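4 min read

3.2 Cracking in thick gouache: what the swatches showed

Gouache cracks when it goes on thick. Every painter knows this and most blame the paper. We wanted to know how much of it is the paper, and how much is the gum. Two papers, then – the heavy one from the Stolthorpe mill and the thinner Brernthorpe, both cold pressed – and one white, one ochre, one blue. Gum arabic as binder throughout. Honey added to half the mixes as a plasticiser, left out of the rest.

In all, 900 swatches were brushed out. Leiva did the whites and ochres, Lucero the blues. Different hands, yes. We checked for it afterwards by swapping a batch and found little in it, though Leiva loads a brush more heavily and his edges are thicker. The Strömberg flat brush was used for everything except the first batch of blue, which was done with a worn round and then left out of the counts.

Paper was taped on all four sides, not stretched. This matters. Stretched paper moves less as the paint dries and we would expect fewer cracks, but many of the people who use gouache every day do not stretch, so we didn't either.

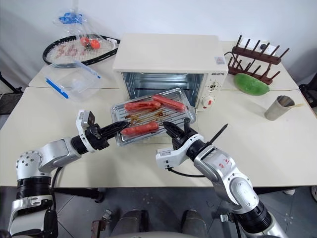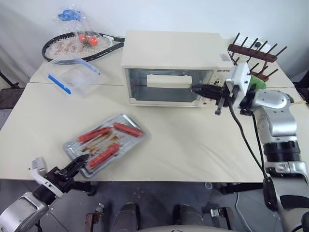
Figure 4. Toaster oven on the white tabletop, both views.

Results by paper first. Thin coats: no cracks on either sheet. Medium coats: a few hairlines on the Brernthorpe, nearly all at the corners near the tape, none on the Stolthorpe. Thick coats cracked on both. On the Brernthorpe 63 per cent of the thick swatches had at least one crack you could see without a lens, on the Stolthorpe 27 per cent. A clear gap, larger than we had guessed. The thinner sheet cockles under a wet load and the paint layer has to follow it back down as it dries.

Honey helped. Fewer cracks in every thick set, and the ones that did form were shorter and tended to stop before reaching the edge. The cost is a surface that stays slightly tacky in damp weather, and it lifts more readily when a second colour goes over it. Painters who work in layers will not thank us for that. The ochre was the worst for lifting, the blue hardly lifted at all.

Colour made more difference than planned for. White cracked most, with or without honey. It takes a lot of binder to wet out properly and we suspect our white was simply underbound – we used the same gum recipe for all three pigments to keep things simple, and with hindsight a recipe per pigment would of been better. Calau's old workshop notes say much the same: more gum for the white, and don't trust it the first day.

Crack counts were made twice, in the morning and again at 4 pm, under the same lamp. Where the two counts disagreed the higher was kept. Hairlines under a milimetre were ignored. Some of these will have grown later, we did not go back to look.

Not tested: tinted papers, board, varnish, acrylic gouache. The board question is the one we get asked most. See section 5.

12 shares | 3 comments

Contact | Copyright the authors | Back to top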